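22 October 2025

Finally sat down with a cup of tea and my feet up, so I'm writing this before I fall asleep on top of it. Cloth day! I have been putting it off since February, when Noreen Cheema gave me that big bag of napkins and squares from her move and I said oh sure, I'll sort them in a weekend. Ha. They went straight into the bottom of the hall closet and that's where they lived, under the Talpur blanket and a bag of other bags.

Anyway, I got the whole lot out after breakfast and dumped it on the bed. Some are lovely and some are just sad. There were 3 with scorch marks that I put straight into the rag pile, and 7 of the plain ones I'm keeping for every day because they wash well and I don't care what happens to them. The long striped one is going to Botond, he's been hinting about it ever since the Rodetthorpe picnic (Botond Pintér does not hint quietly).

Then there's the fried egg one. I had forgotten it existed! It's got bears on it too, little white faces in between the eggs, and it made me laugh out loud all by myself. I love it more than is reasonable for a square of cloth. I want it for lunches, wrapped around a sandwich, with a knot on top like Noreen does. I can never get my knots to sit right, so that's a thing to practice.

Folding, though. I always thought I knew how to fold a square – corner to corner, then again, done – but mine come out with one side poking past the other every single time. Mom used to smooth the whole thing out flat first and pull the top corners before she did anything else, and I was always too impatient for that. I'm trying to be less impatient. It's slow! But the pile in the closet does look better than it did this morning, and the door shuts, which it hasn't in ages.

Still not sure about the green basket. I want it for the cloths, but if I fill it up I know I'll just start throwing things in on top, keys and mail and who knows what. Maybe cloths rolled up, standing on end? Or folded in 2 rows. I'll think about it. It's a nice basket and it deserves better than mail.

Also to do: return the Karkel dish, buy more detergent, call Noreen and tell her about the eggs. She'll say she wants it back. She can't have it.

Soup for dinner, the end of the loaf with it, and I forgot to eat the pear again. My back is stiff from bending over the bed all morning so I'm going to have a hot bath and leave the rag pile where it is. 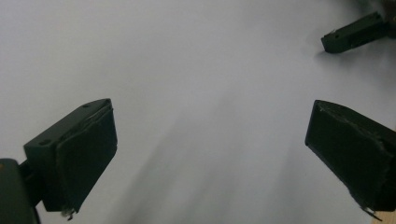
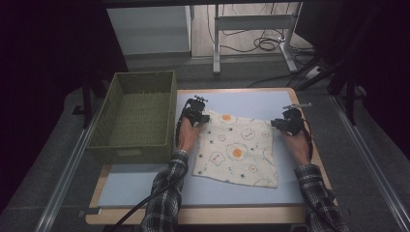 Second one: the egg cloth spread flat on the blue tabletop, green basket next to it, still empty.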